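Visit Report: Open Day at the Keltov Robotics Workshop
Course project, part 2

Our group visited the Keltov workshop in March as part of the project on teaching robots household tasks. The open day ran until 4 p.m., and we spent most of it at the Pekero station, where staff use hand-held grippers to record how people pick up and move things.

The task shown was tidying a table. Each run starts with small objects and bottles lying around an open carton, and the operator works with the gripper in one hand. According to the staff, the station had 2,782 recorded runs before the open day, using a stock of 368 household items.

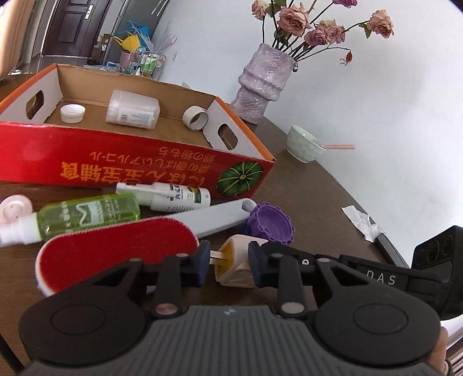
Visitors could try the gripper after a short briefing. Most of us closed the fingers too early on the first attempt and had to start over. Bottles were harder than we expected – they rolled when the pads touched them off center. A run took around 54 seconds for a beginner. The operators told us they change the layout after every run so that the robot does not learn a single arrangement.

We also asked how the runs are checked. They are reviewed in batches of 100 with a program called Langat, and any run with a dropped object is marked for a second look. We did not get to see this step.

For our own project we plan to use a smaller set of objects and write down the layout before each run. The carton will stay, but we have not decided on its size yet.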